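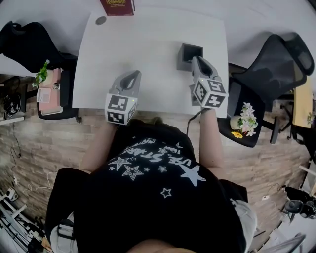 Both hand grippers out, marker cubes on, little gray box on the desk.

I promised a few people I would write up how we planned the spending for our demonstration rig, and I keep getting emails about it, so I am doing it tonight while the spreadsheet is still open in the other window. This is going to be long. I love this stuff!

Quick background for anyone who found the blog through the 3D printing posts. Our group collects hand demonstrations for robot learning. You hold a pair of grippers, you do the task yourself, and the recording becomes training data for the arm. For the first year I assumed the arm was where the money went, and I planned the whole budget around it. That was backwards, and fixing it has been the most fun I've had with a spreadsheet in my life (low bar, I know).

Samah Ouazzani and I sat down in the spring with one question. If we could only buy one thing before summer, what would get us the most good recordings per week? My answer was a second arm. Hers was a second pair of hand grippers, a decent desk, and more chairs. She won inside of five minutes. The arm we have was sitting idle most days waiting for data, and a second one would have sat idle right next to it.

So we turned the list upside down and started from the person doing the demonstrating. What do they hold, what do they sit at, what do they reach for, and what happens when a piece of that breaks on a busy afternoon?

The grippers came first, obviously. We got quotes from Miretti and Celtano. Both were good to deal with and both answered my far too detailed emails. Miretti was cheaper per pair but sold the cable and the charger separately, and the jaw shells came only as part of a full rebuild kit. Celtano cost more up front and sold every part on its own. We went with Celtano, and if you take one thing from this post, ask for the spare parts price list before you ask for the price of the unit. I have a column for it now. Any vendor who can't fill in that column goes to the bottom of my list, no matter how nice the hardware is.

Then the cubes. I get asked about these more than anything else. Each gripper carries a white cube covered in black and white square markers, and the tracking depends on those patterns being crisp and flat. We budgeted for them as if they were permanent, like a screw or a bracket. They are consumables! Corners get dinged, faces get scuffed from being set down on the desk, and a scuffed face is a face the tracker may lose. Now they sit on the same line as tape and batteries, and we order replacements every quarter. Bushra Janjua prints and mounts the faces for us and checks each one against a flat plate before it goes on. Paying for her hours is in the budget too, under its own heading, which took me an embarrassingly long time to do.

Cables! I could write a whole post. The cable is the part that moves the most, gets leaned on, gets pulled over the edge of a desk and ends up in somebody's lap. We put 10 spares in the plan and I thought that was silly. I no longer think so. Get them a bit longer than you measured, too, with the arm stretched out as far as it will go. I measured ours with my hands resting near my chest, and then Tarek Salem sat down (he has a very long reach) and the whole thing went tight before he got to the far side of the desk.

Desks. We bought plain white ones with a cable hole in the corner. I looked at height-adjustable ones for weeks, and I still want them, but the fixed ones let us get more stations out of the same money. White has been fine under our lights. I would spend a little extra on a matte top next time, and I'd order the desks all at once so they match in height. Two of ours came from a different batch and there is a tiny step where they meet. It has never ruined a recording but it bugs me every single day.

Chairs are where Samah was more right than I gave her credit for. I had one chair per desk. She wanted extras, and I asked what on earth for. Well, try running a long list of tasks without somewhere at arm's height to park the next set of objects. We keep trays and props on the seats of the spare chairs on either side, and switching tasks is so much quicker than walking over to a shelf. A rolling cart would do the same job and look much smarter. The carts I liked cost more than the chairs, though, and you can't offer a cart to a visitor.

Now props, my favorite line! We set aside 500 dollars for objects and I figured it would last all year. There's a certain joy in going into a discount store with a research budget. Small boxes, trays, fake flowers, cards, books, anything with an odd shape or a surface that might give a gripper trouble. Artificial flowers are wonderful because the petals bend and every stem is a little different. Open boxes are great too, since the walls give you an edge to grab and an inside to aim for. My advice is to buy in twos and threes. We fell in love with a little tin from a flea market, recorded with it for a week, dropped it, and could never find another.

By the way, the total number of different props is now 68, and 37 of those cost less than lunch. I only know because I had to type them all in for the asset list. Nazma Jayawardena in our purchasing office was very patient with me about whether a plastic daisy is equipment. (It's supplies. Everything in that price range is supplies.)

A few boring lines I'd forgotten, and which I am now evangelical about:

Power strips. However many you think, add more. Ours run along the floor by the desks and they're always full.

Charging. Decide where the grippers go overnight before they arrive. We bought a Hegazy charging rack after a month of plugging things in wherever there was a free socket.

Storage for recordings. We went with a Zemetti box with room to add drives, and sized it from a trial week of recordings, then doubled that. I wish I'd run the trial week before asking for quotes on everything else. It gave us real numbers for the breakage, the battery life and the time per task, and I had been making all of those up.

People's time. Sessions are tiring on the forearms. We plan for breaks, and that means fewer recordings per day than the math on the back of the envelope says. Put the smaller number in the plan. Your future self will be so pleased.

Asmaa Zaki read a draft of this and asked why there's no line for a second arm at all. There is! It's in the plan for September of next year, with a condition next to it: we buy it once the first arm is busy four days out of five. I like having a condition there in place of a date. When I presented it, the discussion was over in minutes, and I came away with approval for extra gripper shells too.

Things I haven't figured out yet. Whether to lease the next pair or buy it. Whether it's worth paying for the maintenance contract when Bushra can already fix most of what goes wrong. And flooring — we have wood-look planks, and the casters slide all over them when you lean in for a long reach. I'm looking at mats. If you run a setup like ours and have a mat you love, please tell me which one, and whether the chairs still roll on it.

Next post will be the spreadsheet itself, with our prices taken out and the columns explained. I still have to clean up my notes in the margins, some of which are just the word "cables" in capital letters.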